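Gallery: packing cell trial, budget round for August

Quick page, writing this between calls. We have to get the equipment list for the Malance site in before the end of the month and people keep asking what the money is for. So, pictures of the work first, then the lines on the sheet that still need a decision. Prices are what we had at time of writing. Wirnia quote came in this morning, Jurkitz still hasnt sent theirs.

Short version for anyone on a phone:
Arms and hands are settled. Spend is in everything around them.
Crates, gloves, mats, table top. Small stuff, adds up.
Nothing gets ordered until the spares line is agreed.

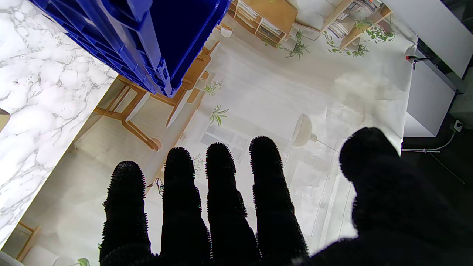 Right hand over the mat, crates stacked by the marble-patterned surface. Glove is a consumable, goes under its own heading.
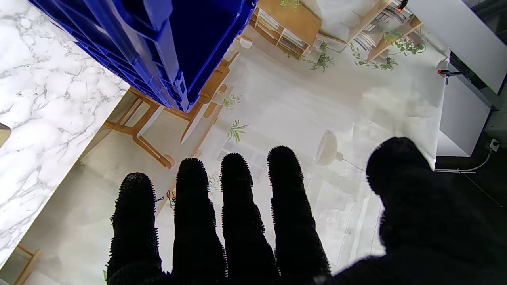
Right hand and the blue crates again. Crate size drives the table size, so crates get decided first.

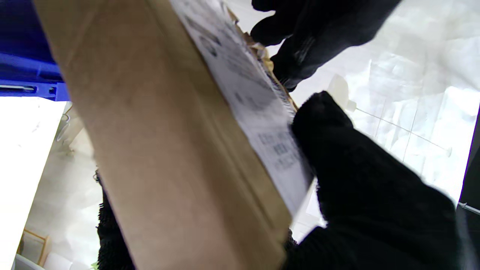

Close work, cardboard package with a torn edge. Budget for damaged stock as well as good boxes.
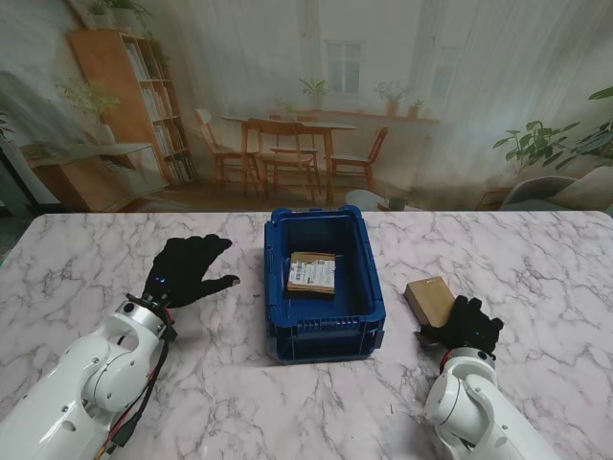 Two arms, one crate, small cardboard boxes. This is the footprint we are pricing.

Sinaga, in the comments: Fine on the crates but you are under on gloves. We planned one pair per hand per quarter and blew through that well before the quarter ended. Put them down as a monthly line and let finance complain. Also please split the cables out of "misc", last year nobody could find them when the renewal came up.

Ok, taking that. Gloves go monthly. Cables get a line.

Where the sheet stands now:

Crates, blue, stacking. 34 to start. Same size throughout, no mixing. Had a cheaper offer on a shallower one but then the whole layout has to be measured again, so no.

Gloves. 70 for the first order, then monthly per the comment. Want two textures quoted separately, the shaggy sort and the plain sort, they wont be the same price.

Table top. 969 delivered, Wirnia. Does not include fitting. Ask them about fitting.

Printed mats and backdrop. Quote pending. We can reuse artwork so it should only be print and shipping. Check the minimum order before anyone says yes, last time the minimum was more than we could store.

Boxes and labels. Going through boxes fast. Buying flat and taping up ourselves is cheaper on paper, but then someone has to tape them, and that time is not on the sheet anywhere. Needs adding.

Spares. 3000 held back, not to be touched for consumables. If a wrist or a finger needs replacing that is where it comes from. I'd like more in here but have been told no, twice.

Power and cabling. New line, blank. Will walk the room with a tape measure tomorow and count outlets.

Still open:

Do we lease or buy the second station? Jurkitz only do lease as far as I know, Wirnia do both. Lease looks nice in year one and bad in year three. Will put both columns side by side so we stop arguing from memory.

Who signs for delivery at Malance. Dock closes at 3 pm and carriers turn up at 4.

Storage. Crates nest when empty, boxes flat, mats rolled. The mats are the awkward ones, they need a long shelf and we dont have one. Long shelf not on sheet. Adding.

Comments open until the sheet gets locked. If your line is missing tell me now, because after that it waits for the next round.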